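Notes on a Working Standard for Table-Top Manipulation

Posted 27 July 2021 by Sorin Munteanu

The second edition of the Drillham bench rules came into force this month. As I had a hand in drafting it, several readers have asked me to set out the main points in one place. What follows is a personal account. The signed copy kept at the Bisden site remains the authority wherever the two differ.

The first edition was written in December, when there was a single arm in use and two people who ran it. It filled one side of paper and served its purpose well enough. When the Kaimal bench was added, the two sites began to follow the same rules in different ways. Recordings made on one bench could not be compared with recordings made on the other, and a good deal of work had to be done again. The new edition has 14 clauses. I shall not go through them all.

Clause 2 deals with the rest position. Before a session is opened, the gripper is to be brought over a clear part of the mat, with the fingers closed or very nearly closed and nothing held between them. The operator confirms this from the wrist view and again by eye. Both checks are required. There was some resistance to the second, on the grounds that it costs time, but the wrist view is narrow and tells the operator very little about what stands beside or behind the arm.

Clause 5 concerns the surface. The mat is to be brushed before the first session of the day and inspected between sessions. Lint, crumbs and small specks are to be removed. Marks which do not lift with a dry brush are to be noted in the log and left alone until the end of the day. The first edition called for a spotless mat at all times, a rule that was broken daily and therefore taught new staff that rules could be broken. The present wording asks for something that can be done, and asks that it be written down.

Clause 6 covers open-framed objects such as wire stands, racks and baskets. These have caused more difficulty than any other class of item. A closed fingertip can pass between two rods without touching either and then catch on the way out. Shiny rods also present bright highlights, which shift as the wrist moves and can mislead both the operator and the software. The rule is that the first approach to any such object shall be made at reduced speed, and that the feet of the stand are treated as part of the obstacle even where they lie flat. Where a cup or other container rests in or against the stand, the two are entered in the log as separate items.

Clause 9 is the one I am asked about most often. It requires that every stop be logged, including those made by the operator out of simple caution. A stop is never to be counted against the person who made it. Fasance, who supply our record sheets, have kindly added a column for this purpose. Runs 1657 and 1660 were the first to be entered on the new sheets, and I am glad to say that both were filled in properly.

Two matters were left unsettled. The first is lighting: the Bisden room has soft light from overhead, while Kaimal relies partly on windows, and a common level has yet to be agreed. The second is how long an operator may work without a break. My own view is that the limit should be shorter than the one now proposed, and I have said so in writing.

Comments on the text are welcome and should quote the clause number. Requests for the full document should go to the Drillham office in the usual way.
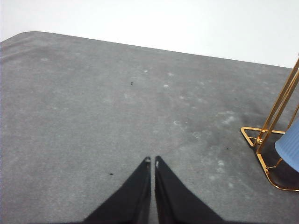

Wrist view with the gripper over the grey mat; wire stand at right.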